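Sorting and Packing Mixed Small Goods — Section 4: Laying Out on the Cloth Table
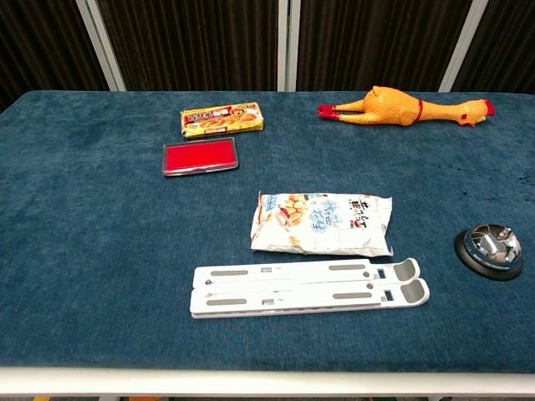

Reading time: 3 min

This section covers the layout step, between emptying the incoming tub and filling the outgoing carton. Read Section 3 first if the tub has not been checked in.

4.1 Before you start

The table must be covered with the blue cloth, pulled flat. Small parts show up well on it and hard items don't slide. Brush it down before each batch. Do not use spray cleaner on the cloth.

You will need:
- one outgoing carton, Temba size 35 or larger
- tissue sheets
- two small zip bags
- the batch slip and a pencil

4.2 Laying out

1. Take the items out of the tub one at a time and set them flat on the cloth. Leave a hand's width between them where you can.

2. Put boxed food down with the printed face up. The yellow box with the fried food on its label is a typical one. Look for crushed corners, then turn it over and copy the date to the slip.

3. Lay snack bags flat and check the crimped ends. Press lightly with your palm. A bag that goes flat under your hand has a leak and goes in the reject tray.

Note: Crinkles in the bag are normal. Don't try to smooth them out.

4. Set the ink pad down with the lid up. The red ink can be seen through the clear plastic, so there is no need to open it.

CAUTION: Never stand an ink pad on its side, even for a moment. Red ink does not come out of the cloth. A replacement cloth has to be ordered through Stukumau and takes most of a month.

5. Fold the laptop stand before it goes on the table. The two white arms should lie next to each other. Run a finger over the gray pads and push down any that have lifted. If the pivot screw is loose, tighten it by hand only.

6. Stretch the rubber chicken out full length. Look it over from comb to feet for splits, then wipe it with a dry cloth. Do not fold it in half to save space — the rubber keeps the crease.

7. Put the service bell down last, toward the side of the table. Hold it by the black base. Fingerprints on the chrome have to be buffed off before packing.

4.3 Filling the carton

1. Wrap the bell in two sheets of tissue and place it in a bottom corner.

2. Lay the stand along the long side of the carton.

3. Seal the ink pad in a zip bag, lid up, and place it flat on the bottom. Mark the carton THIS SIDE UP.

4. Place the food box next to the pad. Keep at least one sheet of tissue between them.

5. Lay the chicken over the stand. It works as padding, so no extra tissue is needed here.

6. Put the snack bag on top. Nothing goes over it except a loose sheet of tissue.

7. Close the flaps without pressing. If they won't meet, go up to size 62.

CAUTION: Do not pack food in the same carton as anything scented. Use a separate carton and write both numbers on the slip.

4.4 Finishing the slip

Sign the slip and put it in the Jurnia folder. Batches numbered 200 to 400 use the old slip, with the date box on the back. Go on to Section 5 for taping and labels.

Comments (3)

Purificación Urquijo
Can you add a line about bells with a loose button? We get a few and I never know if they go in the reject tray.

packing_bench2
Size 35 is tight with the stand in it. I go straight to 62.

Preveo user
Step 6 in 4.2, mine came with a crease already in it. Warm water and a night lying flat took most of it out.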